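Irkton Look to Settle a Score in Usley

Raffaele Piras has played in 32 matches for the Irkton water polo club and has lost to Usley in seven of them. He would like to leave it at that.

The two sides meet on Sunday in the last round of the regular season, with second place in the league still open. Irkton need a win. Usley can get by with a draw, and they have the home pool, where they have been beaten only once since August.

"We know what they do there," Piras said after practice. "They press from the first whistle and they swim you into the ground. Last time we were four down before we settled."

That match ended 16-11. Coach Rosalba Greco has shown her players the first period twice and has not bothered with the rest.

"The other three periods we played well enough," she said. "The problem was at the start, so that is where we have put the work."
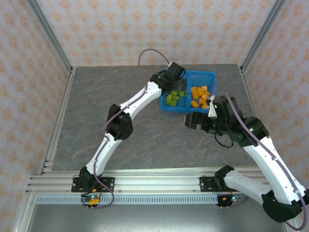 Most of that work has gone into the counterattack. Irkton have conceded more goals from fast breaks than any other team in the top half of the table, and Greco has moved Piras back from the wing to a deeper position so that someone is always home when a shot is blocked. He scored in each of his first nine games this season and has scored in only two since the change.

He says he does not mind. "I'm 29. I used to get back on defense because a coach yelled at me. Now I'm already there."

Usley have their own concerns. Their first-choice goalkeeper missed last week's win over D'Amico with a shoulder injury and trained apart from the group on the first day back. The club has not said whether she or he will be replaced from the youth side again, as Greco put it, "and I'm not going to plan for a goalkeeper I haven't seen."

Irkton expect to have a full squad. The club's sponsor, Elotance, is paying for two buses for supporters, and nearly all the seats were taken by midweek.

The winner will most likely face D'Amico in the playoffs. Greco would not discuss that. Her team has one more practice, in the evening, and travels the next morning.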